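Driseson and Arai Sign Agreement for Gas Compression Upgrade at Plendedmont Terminal

PLENDEDMONT, January - Driseson, an operator of onshore gas gathering and processing facilities, has signed an engineering, procurement and construction agreement with Arai for the replacement of inlet compression at the Plendedmont gas terminal. The work covers two electric-drive compressor trains, associated suction scrubbers, aftercoolers and anti-surge control, and the tie-ins to the existing slug catcher and dehydration unit.

The Plendedmont terminal receives wet gas from the Kuta field through a 16-inch pipeline. Arrival pressure at the terminal has declined as the field has matured, and the present gas-turbine compressors now run outside their efficient range for much of the year. The new trains are designed for a minimum suction pressure of 30 bar and will deliver gas to the export header at 64 bar.

"The reservoir still has gas to give at lower wellhead pressure, and the limit today is at the plant inlet," said Mitsuko Oda, head of operations at Driseson. "Moving the suction pressure down is the simplest way to keep the Kuta wells on line. We looked at field compression as well, and the terminal option had fewer interfaces and a shorter outage."
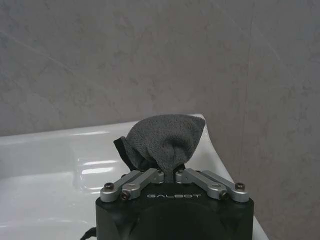 Detailed engineering has begun at Arai's design office. Compressor casings and motors are classed as long-lead items and will be ordered first, followed by the variable-speed drives and the transformer package. The drives will be housed in a prefabricated electrical building to the north of the existing control room, outside the hazardous area. Cable routes will follow the present pipe rack where load calculations allow, with one new buried section between the substation and the compressor shelter.

Under the agreement, Arai is responsible for process design, mechanical and electrical installation, pre-commissioning and performance testing. Driseson retains responsibility for permits, operation of the live plant during construction, and supply of power from the regional grid. Site preparation will be carried out while the terminal remains in service. The final tie-ins are planned within a single shutdown, which will also be used for the scheduled inspection of the inlet separator and replacement of the flare tip seal.

Georges Majali, project director at Arai, said the tie-in sequence had been settled early in the front-end study. "There are isolation points on the suction side that have not been moved in a long time - they will be tested before the shutdown, and spare valves will be on site," he said. "The piping spools will be hydrotested in the shop. Field welds are kept to the connections that cannot be made any other way."

The scope also includes a revised condensate stabilization system. Lower inlet pressure changes the amount of liquid that drops out upstream of the compressors, and the existing stabilizer feed pumps do not have enough head for the new operating case. The pumps will be replaced and the feed heater re-rated. No change is planned to the condensate storage tanks or to the truck loading bays.

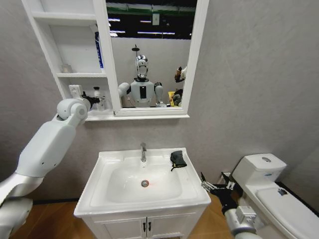 A robotic arm with a black gripper reaches into the lowest open shelf of a wall-mounted mirror cabinet.

The existing turbine sets will be kept as standby until the new trains have completed their reliability run. One set will then be removed and the other preserved in place. Driseson will review the need for the remaining unit after the first winter of operation.

The contract documents list 561 control and safety signals to be added to or migrated within the terminal's distributed control system. Renji Hamada, lead control engineer at Driseson, will oversee factory acceptance testing of the new cabinets. Operator training will use a process simulator built from the final control logic, and sessions will be arranged by shift before mechanical completion.

A noise survey of the terminal boundary will be repeated after start-up, with both electric trains at full speed. Results will be submitted to the permitting authority together with the updated emissions inventory.

About Driseson
Driseson operates gas gathering systems, processing plants and condensate handling facilities, including the Plendedmont terminal.

About Arai
Arai provides engineering and construction services for gas processing, compression and pipeline facilities.

Media contact: Tatsuya Nakajima, Corporate Communications, Driseson
Technical inquiries: Yoshinori Sasaki, Projects, Arai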